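On the Provision of Drinking Water at the Orthorpe Reading Room

Posted in October by Wycliffe Mollel

Readers of these pages will recall that the reading room at Orthorpe resumed its evening program last spring, and that refreshments were at that time left to each person to arrange. This proved unsatisfactory. Members arrived with bottles of every size, several of which leaked, and one copy of the Rweyemamu lectures has never fully recovered. I undertook to find a better arrangement, and I wish to set down what was done, as three correspondents have written to ask.

The first proposal was a pitcher. I purchased one at my own expense and used it for the whole of one reading series. A pitcher must be lifted, and a full one is heavy. Older members waited for younger members to pour, and younger members did not always notice. It also had to be refilled during the talk, at the sink on the far side of the corridor, past a door that does not close quietly.

The second proposal was bottled water, delivered in cases. I declined it on grounds of storage. The cupboard under the stairs is already given over to the folding chairs and the spare lamp.

The arrangement now in use is a glass dispenser with a metal tap, set in a wooden stand. It was bought secondhand by way of Dido, who had seen it listed after a wedding, and it came with the stand and a spare washer. I had reservations about glass in a room where people carry books, coats and umbrellas. I have kept it well back on the table for that reason and request that visitors do not move it forward.

Certain points of practice have been established, and I record them for the benefit of anyone making similar provision.

The height of the tap matters more than the capacity of the jar. Before buying, measure from the tip of the spout to the tabletop, and then measure the tallest cup in regular use. Our old enamel mugs would not fit underneath unless tilted, and have been retired to the pencil shelf. The rounder ceramic mugs go under without difficulty. I would advise any household to take a favorite mug along when viewing a dispenser of this type.

The washer should be seated on the inside and the nut tightened by hand only. I used a wrench on the first occasion and regretted it. After fitting, stand the dispenser in a sink with 1000 milliliters of water in it and leave it for the length of a meal. If the sink is dry when you return, the seal may be relied upon. For an ordinary evening I put in 2000 milliliters and top it up at the interval. A fuller jar looks generous, but what remains must be carried back across the corridor.

The glass is washed by hand with a little vinegar when it begins to cloud. The tap is run with hot water for the count of a slow breath or two, then wiped. The stand is never soaked. I wipe it with a damp cloth and leave it beside the window overnight, away from the radiator.

Slices of lemon were tried and have been discontinued. The seeds found their way into the tap. Mint was tried also, at the request of the Wadudance group, who have use of the room after their rehearsals and are, it must be said, our heaviest consumers of water. The leaves lodged in the same place. Plain water is now the standing rule, and those who wish for lemon may add it to their own mug.

The total outlay, including the secondhand dispenser, the new mugs and a cloth for the table that I have since decided not to use, came to 209 dollars. I consider the mugs the better part of the expense. They are of a good weight, they are pale on the inside so that one can see whether they have been properly rinsed, and they stack tolerably well if one does not attempt a fourth.

Comments on the arrangement may be left beneath this entry. I would be particularly glad to hear from anyone who has found a quieter tray for carrying mugs, as the present one rattles, and from anyone with a source for washers of the older size.

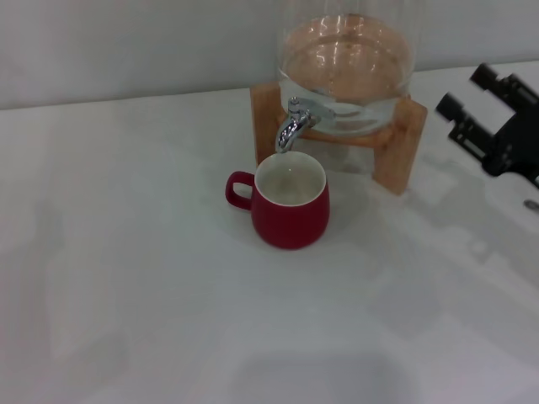
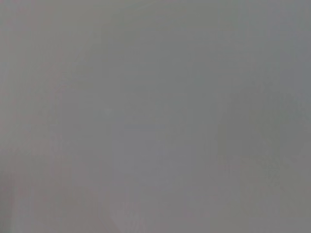

The dispenser in its stand with a red mug under the tap (first picture); a blurred expanse of gray (second picture).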